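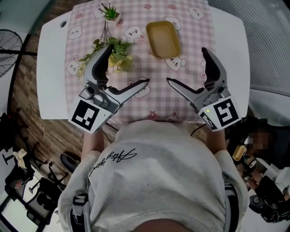

Hand-held grippers over the gingham at Candine, where the flower-arranging demonstrations are recorded.

The fault that cost Candine most of January was a matter of two fingers that could not agree on where they were.

The company teaches robots to handle household things by having people do it first, holding a gripper in each hand. Each gripper carries a square marker so software can work out its position. The software, a package called Skesitz, had opinions of its own. Every so often it swapped left for right, and a robot trained on the result would reach confidently across its own body and jam.

"It closed on its own wrist," says Linnea Lindholm, who runs the recordings. "Then it pulled. It was very committed."

The arm, a Myklebust, was rated to stop itself within 2 seconds of a collision. It took 6. A plant pot went off the table and so did a good part of a cable tray. Lindholm, who had been standing closer than the floor tape allowed, got a bruise and a form to fill in.

The swap was traced to an update that read the two markers in whichever order it found them. Fixing it took an afternoon. Finding the bad recordings took 20 days, and five of those went on arguing over who should look.

The slow stop is a less funny story. A setting had been loosened during a demo at Fonero and never put back -- everyone assumed somebody else had. It now needs two signatures to change. The tape has been moved back, too, and Lindholm stands behind it, mostly.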